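The Flat That Isn't There

At a quarter to nine on a July morning, the rehearsal room at Juntunen is already going. Coffee is on, the blinds are half down against the sun, and a dozen people in socks (shoes come off at the door, a rule older than any of the machines) are arguing cheerfully about sofas. Can a robot be trusted near one? How close is too close? Should it tidy the table first and leave the seats until last, the way most of us would?

Juntunen looks after furnished flats in Trokport, mostly short lets down by the harbour, and its housekeeping crews have turned them round by hand for 20 years. Beds, bins, bowls, keys, out, next. It is fast, skilled work and hard on the knees. Last winter the company took on Randley, a small robotics outfit from up the coast, to see whether a two-armed household robot could take over part of the picking up and putting back. What I had come to see was what that does to a job. I left far more excited than I had expected to be, and mostly about the people.

The first surprise is how little time anybody spends with a robot made of metal and plastic. Nearly everything is tried out first in Adau, the simulator Randley built for the project. Adau is a set of rooms that exist on a computer: floors, doors, chairs, crockery, pictures on the walls, all of it with a shape and a weight, and a robot in the middle that can knock into any of it as often as it likes without costing anyone a deposit. A bad run is wiped and started again before you have finished your biscuit.

And the people running it are housekeepers! When the project began, the plan was for engineers to write the tasks and for the crews to be shown the results. That lasted one afternoon. The first task list asked the robot to clear a table by working from left to right. A woman with half a career of changeovers behind her pointed out that you start with whatever can roll. The engineers rewrote the list that evening, and the next week there were two crew members at the desks instead of none. Now there are 3 on every shift, on full pay, and the rota for simulator days fills up before the rota for bank holidays does.

They call the job "walking the flat". A walker sets up a room, gives the robot something to do, and watches it through several viewpoints at once, one looking out over the robot's body and others down by its grippers. Then comes the part I loved, which is the talking. Why did it go for the pen from that side? Would you? What would you have done with your other hand? Every one of those answers is written down, in plain words, and goes back to Randley. People who were told for years that their work was unskilled are finding that it takes pages to describe.

It has changed the ordinary shifts as well. Crews who have spent a day in Adau come back to the real flats noticing their own hands. One team has altered the order in which it strips a kitchen. Another now lays out its trolley differently, having watched a robot arm reach clumsily across itself all morning and recognised the habit.

There are worries, and they are spoken aloud, usually over lunch. The company has promised in writing that no one's hours will be cut during the trial. What happens after the trial is less settled, and I heard two quite different versions of it in one day. Some of the older hands would gladly give up the bending and keep the checking. Some of the younger ones want to know whether walking the flat will be a proper grade with proper money. The managers say it will. The crews would like to see the payslip, and I can't blame them.

There is also the matter of taste. A room can be perfectly tidy and still feel wrong when you walk in, and every housekeeper knows it. Cushions, curtains, whether a chair looks as if it has been waiting for you. So far this stays firmly with the people, and the robot is kept to things it can pick up and set down. Even that list gets longer and odder by the week, as each walker adds the items that have caused trouble over the years.

Three views out of Adau, the middle one looking across the room and the other two from down at a gripper:
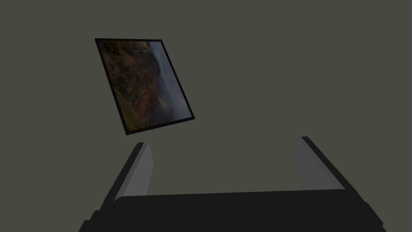
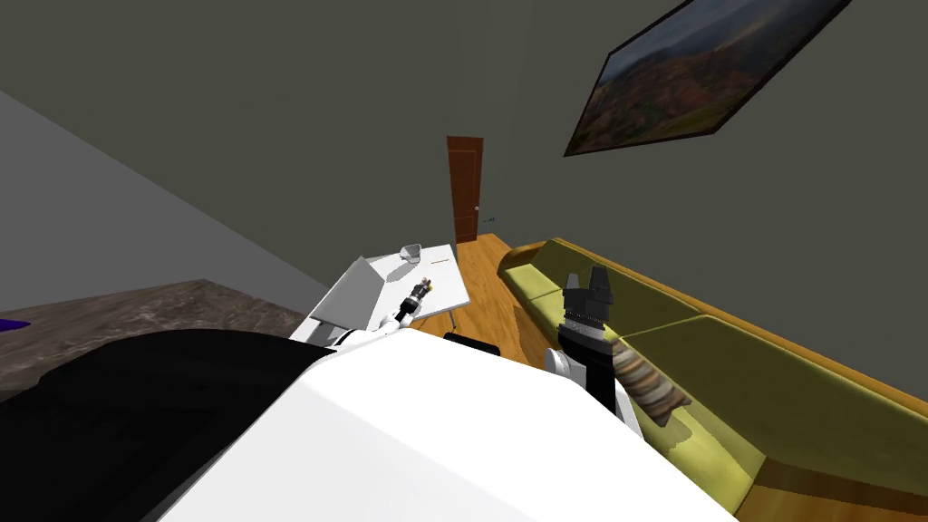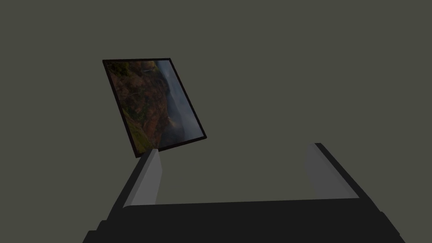 By mid-afternoon the talk had moved on to chairs. Guests drag them everywhere, and no two crews agree on how far from a table a chair ought to stand. A hand's width, said one desk. Enough to sit down without moving it, said the other. It went on for a good while, with real chairs being hauled across the real floor to prove the point, and the engineer taking notes had to ask everyone to slow down.

I asked a walker what she would miss if she went back to flats full time. The arguing, she said straight away. On a normal changeover there are two of you and no time, and you never get to find out why the other person does it their way.

Randley expects to bring its first physical machine to Trokport later this year, into a flat set aside for the purpose. The crews have already picked which one. It is on the ground floor, it has an awkward hallway and a door that sticks in damp weather, and they chose it on purpose.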